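Home | Stories | Poems | Serials | Contributors | Submit | Contact

The Jelham Bus

by Elias Hourani

Print this story | E-mail this story to a friend

Abla Ghanem had been promised a quiet retirement, mostly by herself, and she was quite put out when the letter came in October to say that the Jelham bus was to be stopped. It was a short letter on thin paper. It thanked her for her custom over the years and told her that from the end of the month the nearest service would leave from Myklebust, and as Myklebust was over the hill and down the other side, with a ford in between that had to be taken seriously in wet weather, she read it through again in case she had missed the part where they were joking.

She put it behind the clock, where she kept things she meant to be angry about later, and went next door to see Walid Jaber.

Walid was ironing. He had taken to ironing after his wife died and he did it beautifully, with the radio on and a bowl of water at his elbow for flicking, and he would do anybody's if they left it in a bag on the step. He did the choir's blouses, and he did the red shirts for the boys' football side, who had never in their lives asked for creases in their sleeves but had got used to them.

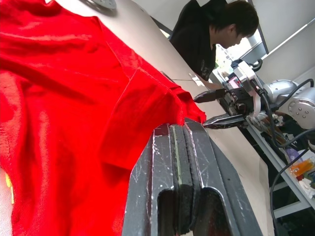 "They've written to me as well," he said, before she had her scarf off. "I've used it to light the stove."

"You might have kept it. We'll need it for the complaint."

"What complaint?"

"The one you and I are going to make," said Abla, and sat down in the good chair.

Now, you must understand that the Jelham bus was never much of a bus. It came on a Monday, and it came again later in the week if the driver felt well, and the heater worked only on the side where nobody liked to sit. It was number 3738, painted above the windscreen in figures that had once been gold, and the children believed it was the number of miles to the sea. Abla had gone to her first job on it. She had been proposed to on it, by a man called Reda Helmy with very clean shoes, and had said no somewhere near the quarry and then had to sit beside him for the rest of the way, the bus being full. He had offered her a peppermint. She thought of that more often than she would have told anybody.

"Reda would have known what to write," said Walid, who had an uncomfortable way of arriving at the same place as other people's thoughts.

"Reda moved away to Hultanance and grew pears."

"He came back. He's been back since the spring. He's in his sister's house, with the blue gate. I do his collars."

Abla looked at the shirt on the table for rather a long time. Then she asked, in a voice she might have used to ask after the price of onions, whether he still had such clean shoes, and Walid said that he only did collars and couldn't speak for the rest.
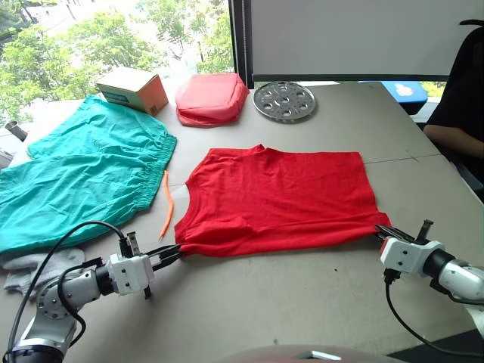
A red shirt, laid out flat on the table.

They went up together at four, when it had stopped raining, Abla with the letter from behind the clock and Walid with a bag of pressed things on his arm so that there should be a reason for calling. She had changed her scarf twice. The lane was all puddles and yellow leaves, and Walid talked the whole way about starch (he was against it, on the whole, except for tablecloths) and she was grateful to him, because it meant that she needn't say a word.

Reda Helmy opened the door in his socks. He was thinner, and his hair had gone, and he held his glasses in one hand as though he had been looking for them.

"Abla," he said. "Is it about the bus?"

"Of course it's about the bus," said Abla. "What else would it be about?"

He stood back to let them in. It was a narrow hall and the three of them made a muddle of it, what with the bag and the wet coats, and it was a minute or two before they were all settled in the kitchen with the kettle on and a pad of writing paper squared up in front of them. Reda uncapped his pen and wrote Dear Sirs in the same tall hand he had always had. Walid, after a little while, remembered that he had left the iron on. He hadn't, he never did, but he went home anyway, by the long way round, past the bus stop.

The letter went to nine drafts. In the seventh there was a passage about the quarry road that had nothing to do with timetables, and Abla took it out, folded it small, and put it in her pocket.

"Have you any peppermints?" she said.

He got up and looked in the tin.

Print this story | E-mail this story to a friend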